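# How to put together a fruit plate for a slow morning in bed

In our home the winter breakfast is often on the bed. It is cold in the kitchen from December until the end of February, and the children's sheet with the cartoon animals has already seen many oranges. I write down how I do it, because my sister-in-law asked me and a message on the phone became too long.

## What you need

- one plate with a raised rim
- 600 g of mixed fruit, for two persons
- a clean kitchen towel
- a small bowl for the peels

Please choose a plate with a rim and not a flat one. On a mattress everything rolls to the lowest place, and a mandarin rolls faster than you think. I like a plate with a picture inside, because it is nice when the fruit is eaten and the picture comes out.

## Steps

1. Wash all the fruit, also the oranges. The peel is touched by your hands and then your hands touch the inside.
2. Dry it well with the towel. Grapes need the most time. I leave them on the towel for 8 minutes and turn them once.
3. Make the bed flat. Pull the sheet at the corners and put the plate where the mattress is firm, not near the pillow.
4. Put the biggest fruit on the plate first, against the rim. It will hold the others.
5. Put the next one directly beside it, so that they touch. Two round fruits which touch each other stay much more quiet than two which are alone.

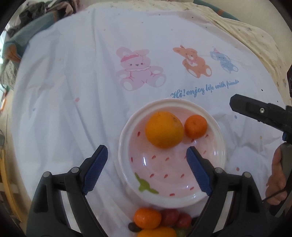 6. Continue with the middle sizes, one after another, and leave the center for later. If you have plums or small tomatoes, put them between the orange ones, the dark color looks good there.
7. Fill the holes with grapes at the very end. They should be the last, otherwise they go under the heavy fruit and get pressed.

Do not build a second floor. I tried it several times, and each time I was searching for grapes inside the blanket. If there is fruit left over, keep it in the kitchen and fill the plate again.

## Small brown marks on the peel

A little mark on an orange is usually only on the outside. Press it gently with the thumb. If it is firm, you can eat the orange. If it is soft, cut it open first and look.

## If there is juice on the sheet

Take cold water at once, press with a cloth and do not rub. Later wash it at the temperature which is written on the label. For our printed sheet I turn the inside out, so the colors and the letters stay fresh longer.

Peels go in the small bowl and the bowl stays on the floor, on the side where you do not get up.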